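The man who writes the crossword for the Drustdale weekly paper does not want his name printed. He has had the job for 16 years under the name Zallen, which he took from a tin of shoe polish, and he says that the arrangement suits everybody, above all his neighbours.

"Once they know, they start telling you words," he says. "My dentist worked it out. I had my mouth full of cotton wool and he stood there telling me that 'carthorse' is an anagram of 'orchestra'. I've known that since I was nine. I couldn't even nod."

We meet in the café behind the bus station, where he orders a teacake and takes out the raisins one by one. He worked in the gas board's billing office until it closed, and he credits the place with teaching him to look busy while thinking about something else. His first puzzle was set there, on the back of a complaint. The paper printed it with two clues missing. Three readers sent in full solutions.

How does he start a grid? With the long answers, he says, and with a bad temper. "You want one good long one across the top. Then you spend four days paying for it, as you've left yourself a seven-letter word ending in U." He keeps a shoebox of such words. He won't say what is in it, though he admits to having used "caribou" more than is decent.

The letters are the best part of the job, or at least the most frequent. In 2019 he clued a river wrongly and had 37 of them, one from the river's angling club, enclosing a map. He keeps that one in the kitchen. A retired vicar writes each April to object to the word "gin". A woman in Rätsep Close once returned a whole puzzle with marks in red down the side, and gave him 51 out of a hundred.

"I thought that was fair," he says. "Nineteen down was a disgrace."

He is less forgiving about his rivals. The puzzle in the county magazine is, in his view, a list of pub names with gaps in it, and he has stopped taking the one in the Sunday supplement, which relies on cricket. "If you don't know your fielding positions you may as well use it for the cat."

For all that, he does every puzzle he can find, in pen. Pencil he regards as a kind of cowardice. Then he tells me, after some tea, that he sets his own in pencil and gets through two rubbers a month.
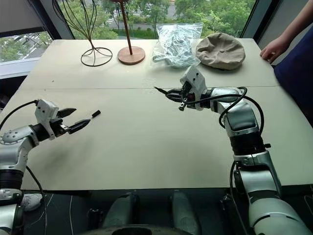 The money has never been much. There was a book once, a hundred puzzles under the title Porkusia, after a made-up country that solvers had to piece together from the answers. The printer ran off 4000 copies. A fair number of these are now in his loft, where he says they keep the heat in very nicely.

Would he do another? He looks at the raisins. He has a plan for one in which every puzzle contains a single deliberate mistake, but his wife has pointed out that this would be hard to tell from the first book.

He has no thoughts of giving up. The paper has been sold twice in his time, and each new owner has moved the crossword to a different page, had a week of furious calls and moved it back beside the planning notices. He finds this touching. He has asked for a slightly bigger grid and been told there may be room after the summer.

Before he goes for his bus he tries a clue on me, one he has been working at since Monday. I can't get it. He looks pleased, then worried, and writes something on the napkin.

"Too hard," he says. "They'll write in."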